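Ticket 1293
Queue: Bench practice and standards
Raised by: Kyriaki Koutsoukos
Subject: Episodes rejected, clear drawer unit, hand-held grippers
Priority: was High, now Normal
Status: Closed, with a rule attached

Opened 09:40
The Flalness checker has thrown out 43 episodes from the drawer task. Every one carries the same message, "start state not verified", and no further explanation. I have read the message several times in different moods and it says the same thing each time. Grippers respond, files are the right size, timestamps line up.

10:15 - Zurkel desk
Please restart the checker, clear its cache and resubmit three of the rejected episodes.

10:50 - K. Koutsoukos
Restarted, cleared, resubmitted. All three rejected again, only faster. I suppose that counts as an improvement in service.

11:30 - Zurkel desk
Could you confirm that both grippers were in view and the jaws open before recording began? Section 3 of the bench rules asks for it. Also confirm that the object was on the board and away from the edge.

11:45 - K. Koutsoukos
I wrote section 3, so yes, I believe I have met it. Start position attached, from the operator's side of the table. 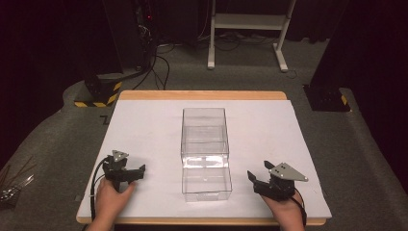 Attachment 1: clear drawer unit on the white board, one gripper either side.

12:20 - Zurkel desk
Thank you. Placement looks fine to us. The unit is see-through and it's on a white board, so we wonder whether the checker can find its outline at all. Has this task ever passed?

13:05 - K. Koutsoukos
It passed all through October. Same board, same unit. I went through the change notes (someone has to) and found that the Fetell settings were updated after that. The outline threshold went from automatic to a fixed 4000. There is no name beside the change and the reason given is "tidy up".

13:10 - K. Koutsoukos
Put it back to automatic on the test copy. Resubmitted the same three episodes. All passed.

13:40 - Zurkel desk
Good news. Would you like us to apply this to the live copy?

13:45 - K. Koutsoukos
Not until a second person has looked at it. That is section 7, which I also wrote, and which would have saved us a morning if anybody had followed it the first time.

15:20 - Zurkel desk
Second check done on our side, no objections. Live copy changed. All 43 episodes resubmitted and accepted.

15:35 - K. Koutsoukos
Confirmed, thank you. Before this is closed, please add the following to the bench rules under the Kyriakidis heading, where the other hard-won items live:

7a. A threshold is a safety setting for the data. It gets a name, a reason and a second pair of eyes. "Tidy up" is a thing one does to a cupboard.

7b. After any change to the checker, run one clear object and one solid object through it before the day's recording starts.

7c. If a batch fails as a whole, stop recording and read the change notes before touching the hardware. I had a screwdriver in my hand by 10:00 and I'm not proud of it.

15:50 - Zurkel desk
Added. We have reworded 7a slightly and taken out the cupboard.

15:52 - K. Koutsoukos
Please put the cupboard back.

16:10 - Zurkel desk
Cupboard restored. Closing ticket.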